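Home | Issues | Working Papers | About | Contact

Filed under: Memory, Households, Methods

14 comments | 37 shares

4. What people told us about the things they keep

So this is the part of the paper I was most looking forward to writing, and also the part that gave me the most trouble. When Muthoni Wanyama and I started the interviews in Codwood, we thought we were studying clutter. We had a nice tidy set of questions about storage space and household size, and we asked them all, and the answers were fine and pretty dull. Then people would walk us to the door, open some drawer on the way and start talking, and that was where the good stuff was!

I'll stick to the interviews from October here. Most of them ran long (one went nearly 3 hours, with lunch in the middle), and in the ones that ran longest, people kept coming back to what I've been calling "someday things." A someday thing has no job right now. Its owner can tell you what it might do, though, and often can't tell you where it came from. One woman had kept the buttons from every coat she ever gave away. A retired bus driver had a coffee can of keys, and he was sure at least one of them still opened something.

Gladys Kirui, who read an early draft of this section, asked me whether a someday thing is just a thing nobody has thrown out yet. Fair question, and I went back to the transcripts with it. I don't think so. People had moved these things from house to house. They had packed them, labeled them (badly) and unpacked them again. That's a lot of work to put into something you've merely forgotten about – and several people got a little cross when a grown child offered to clear it all away.

Earlier work by our group in Vurkuno treated keeping as a money question, with poorer homes holding on to more. We saw some of that, but it didn't carry us very far. Two of our best-off households had the fullest drawers. What seemed to matter more was whether the person had grown up with somebody who fixed things. Figure 7 goes with this part of the discussion.

I want to be careful, because our sample is small and Codwood is a town with big garages. Simiyu, where we hope to go next, is mostly apartments, and I'd guess the someday things there are smaller and get sorted more often. I could be wrong about that.

Figure 7. A tangle of cord in a tray. 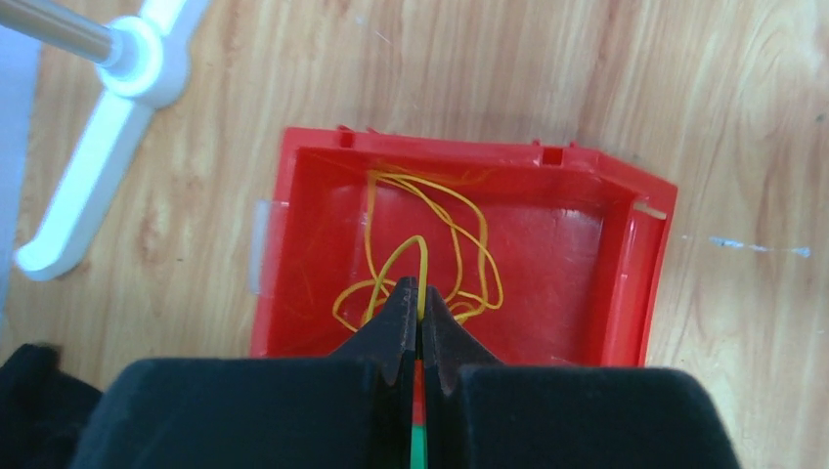 The other thing I'd ask in Simiyu is who gets to decide. In Codwood it was almost always one person per house, and the rest of the family just worked around them. We didn't ask about that directly until the last 2 interviews, and I wish we'd started sooner.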